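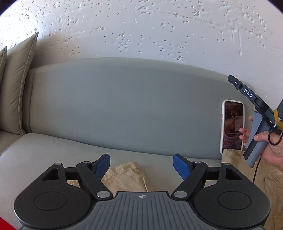

3.2 How the planning workshops were run

The workshops at Clavov followed the same pattern from February onwards, and it may help to set that pattern out in some detail, as a good deal of what we found later depends on it. Each one took place on a Tuesday and brought together 30 members of staff from sales, stores, repairs and the small design office. We had hoped at first to keep the departments mixed throughout, but people were understandably happier to begin among colleagues they knew, so the first hour was spent in home groups and the mixing came after the tea break.

Every group was given the Haldane planning sheet, which asks where the firm might be in 3 years' time and what it would have to stop doing in order to get there. The second of these questions was by far the livelier one! In the stores group it took up nearly the whole session, and we were glad to let it run on, for the talk kept coming back to the Nellodine range and whether the firm was still fond of it for good reasons or merely out of habit.

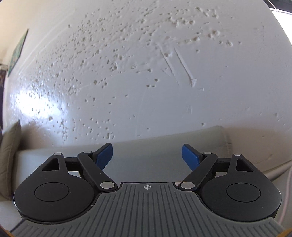

Figure 2. Taken with a hand-held gripper.

Once the sheets were filled in, each group chose 2 proposals to carry forward, and these were read aloud to the whole room without saying which group had written them. We borrowed this step from our earlier study at Grumum, where managers' ideas had tended to win simply by being managers' ideas. At Clavov the effect was gentler, though several people did tell us afterwards that they had spoken more freely than they would in an ordinary meeting, and one repairs group asked to keep its sheet on display. The scoring of the proposals is described in Section 3.3.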